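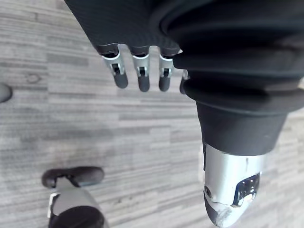
Gray floors are sold as the kind that hide dirt, and they do, right up until you want to find it. Start by picking up whatever lives down there and putting it somewhere you will regret later. Sweep toward the door in short strokes. A streaky stretch of gray floor like this one tempts you to skip a pass — don't.

Mop with a wrung-out mop, backing toward the exit. I have mopped myself into a corner 3 times, and the corner never gets more interesting.

9/24/24 | By Elin Ifans

Filed under: Floors & Other Chores

Contact | © Gindley | Back to top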